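Acta de la reunión de la Asociación de Memoria Histórica Dravemari

Tiempo de lectura: 3 minutos
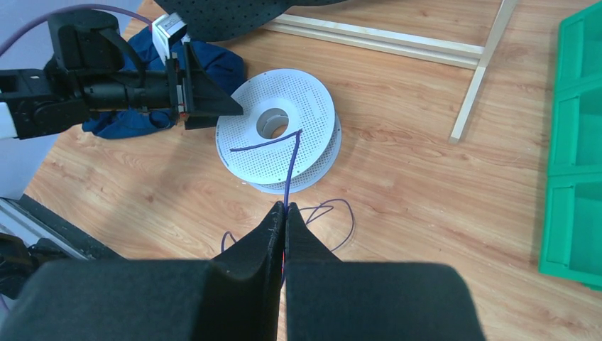 Hilo morado y carrete blanco perforado.

Se abre la sesión el 1 de julio de 2023 en la sala grande del centro Silel, con agradecimiento a quienes vinieron pese al calor y a quienes trajeron café para todos.

1. Acta anterior. Se lee y se aprueba sin cambios, salvo una errata en el título de la charla sobre los conventos suprimidos, que ya queda corregida.

2. Archivo parroquial. El grupo de transcripción cuenta, con una alegría que contagió a la mesa, que ha terminado los libros de bautismos y ya va por los de entierros. Son 2.806 partidas revisadas, de las cuales 298 siguen con dudas de lectura, casi todas de los años de la epidemia, cuando el párroco escribía deprisa y con mala tinta. Se acuerda repasarlas en parejas y dejar entre corchetes lo que no se entienda — mejor una laguna honrada que un apellido inventado.

3. Exposición de agosto. Se hablará de la vida de la cofradía desde su fundación hasta la guerra. Hubo un rato largo, y muy agradable, de recuerdos sobre la procesión vieja y el camino que seguía antes de que se abriera la carretera. Se decide incluir el plano antiguo y pedir a las familias fotografías en préstamo, con recibo firmado.

4. Cuentas. Quedan en caja 1.807 euros. Se aprueba reservar 1.000 para la imprenta Koivisto, que mantiene el precio del folleto del año pasado.

5. Intercambio con Beken. La asociación hermana nos invita a su jornada sobre ermitas desaparecidas. Irán dos socios y llevarán copia de nuestro índice.

6. Ruegos y preguntas. Se pide que las cajas de cartas se devuelvan al armario en su orden. También se pregunta por la llave del campanario, que sigue sin aparecer.

Se levanta la sesión a las nueve menos cuarto.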